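Keeping Tour Shirts, Posters and Ticket Stubs in Good Shape

Print | E-mail
Reading time: 2 minutes

By Iason Tzavaras

I followed Bredano through two tours and a farewell that lasted three years, and I have kept most of what I bought at the merch stand. The collection stands at 213 pieces. These are the habits that have held up.

Shirts

Turn them inside out and wash cold with a mild detergent. Skip the fabric softener. Hang them to dry out of direct sun. If a print needs ironing, do it from the back with a thin cotton cloth in between. Fold with the print facing in and a sheet of acid-free tissue across it. Refold along different lines once a year. I do mine in June.

Shirts you no longer wear should be washed before they are put away. Sweat marks you can't see now will turn yellow later.

Posters

Rolled posters go in a wide tube, printed side out, with tissue around them. To flatten one, lay it face down between two sheets of clean paper and put books on top for a week. Never use tape on the front. For a poster on the wall, use a frame with a mat so the ink doesn't touch the glass, and pick a wall that gets no afternoon sun.

Stubs and wristbands

Thermal-printed tickets fade whatever you do, so scan them first. My stub from the Fokarbridge show, with 3,000 people in the hall, is nearly blank now, but the scan is fine. Use polypropylene sleeves. Soft vinyl pages stick to ink. Cloth wristbands can be washed by hand in lukewarm water and dried flat on a towel.

Signed items

Keep them in the dark most of the year. Tsung-han Lai has a signed Yuen setlist in a drawer and a color copy in the frame, and visitors look at the copy. Don't laminate anything signed.

Sorting

Clear a table, wash and dry your hands, and work through one box at a time. Drinks stay in another room until the lids are back on.

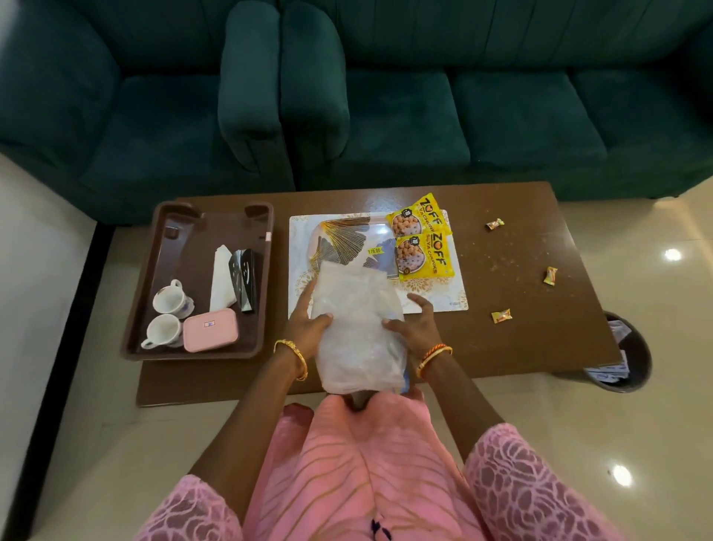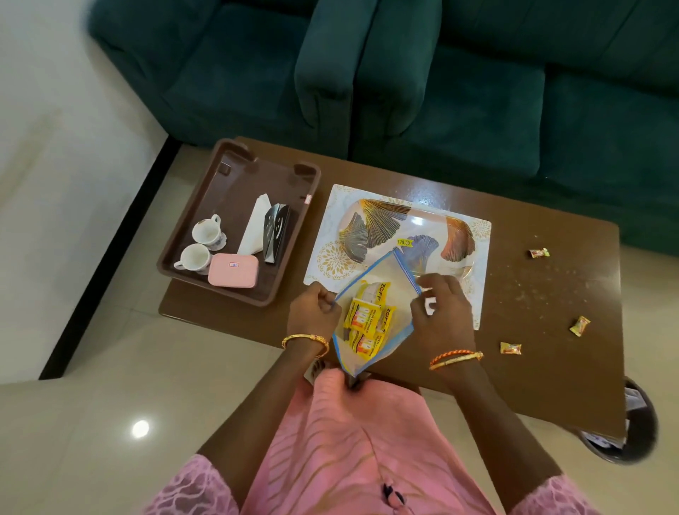 Coffee table, with a tray on it.

Print | E-mail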